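How to Oil a Light Wood Tabletop (and Keep It Looking Good)

Posted January 2019 in Home & Workshop

I love this job! An afternoon of easy work, some rags, a can of oil, and a pale top that had gone dull and thirsty gets its grain back. I've done kitchen tables, a desk and a long bench for the Stusodcombe tool library, and the steps hardly change.

What you need: food-safe mineral oil or a hardwax oil, fine sandpaper, lint-free rags, a vacuum with a brush head, and a bucket of water for the rags afterward.

Step 1. Clear the top and wipe it down with a damp cloth and a drop of dish soap. Dry it right away and let it stand overnight. 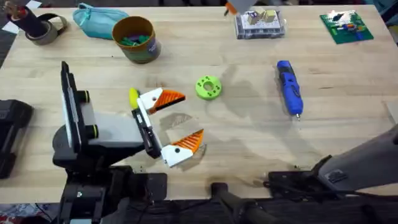 Step 2. Sand with the grain, always. Start at 240 grit if the surface is only a bit rough, or coarser if you have rings to get out, and finish with a light pass. Keep your strokes long and lift off at the ends so you don't round the edges over. Resist the urge to go up to 600 grit, tempting as that silky feel is (I did it once on a maple desk and the oil just sat there in puddles).

Step 3. Vacuum, then wipe with a barely damp rag. Get into the seams between the boards, where the dust loves to hide. 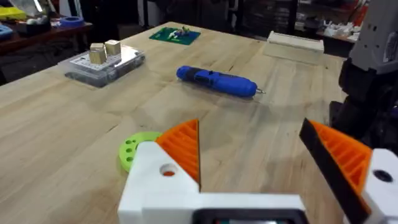

Pale wood shows its grain best along the length of the boards.

Step 4. Pour out a small puddle and spread it thin, working from the middle toward the ends. Thinner than you think! With mineral oil I wait around 50 minutes, then rub off everything that hasn't soaked in. With hardwax, go by the time on the can.

Step 5. Let it rest, then do a second coat. My Hudbridge table drank up three, and the third made the color so warm that I kept walking past just to look at it.

Soak the used rags in water and lay them flat outdoors to dry. Balled-up rags with a drying oil on them can catch fire on their own.

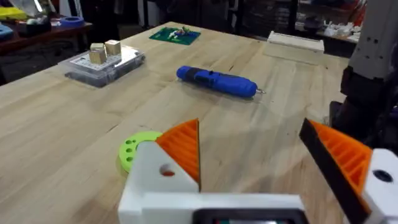 Will oil turn my light wood yellow?
Mineral oil barely changes the color, while linseed-based oils do get more golden over time. Try a patch on the underside first and look at it in daylight the next day.

I redo mine every July with the windows wide open, plus a quick extra coat wherever water stops beading.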